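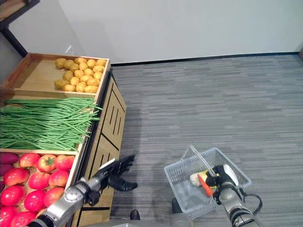

Figure 34. Left hand open at the produce stand, right hand holding the basket.

6.4 Fault 416: Grip Lost While Carrying

The Zilutow controller reports Fault 416 when the carrying hand no longer senses the handle load it recorded at pickup. The arms stop in place. The fingers of the carrying hand stay closed until an operator releases them.

CAUTION: Do not place hands or feet under a suspended basket. The fingers may open when power is removed.

To clear the fault:

1. Press Hold on the pendant. Confirm that the status lamp is steady amber.
2. Support the basket from below with both hands.
3. Select Release Right or Release Left, according to the hand in use.
4. Set the basket on the floor and remove the contents.
5. Inspect the handle. Replace the basket if the handle is bent or cracked.
6. Check that the wrist cable moves freely and is not caught on the basket or the stand.
7. Run Hand Test. Grip readings must stay within 142 counts of the stored value.
8. Return the basket to the hand, select Record Load, and press Resume.

NOTE: The free hand does not close during Fault 416. Move it clear of the produce before pressing Resume, using the Jog screen only.

If the fault returns within 2,000 cycles, take the unit out of service and replace the finger pads (see Section 9.2). Do not raise the load limit to suppress the fault. Units at the Bridthorpe site must also be entered in the incident log.

Questions about this procedure should be sent to Kirsten Nørgaard, Product Safety, Uketton.

Section revised 2019-10-06.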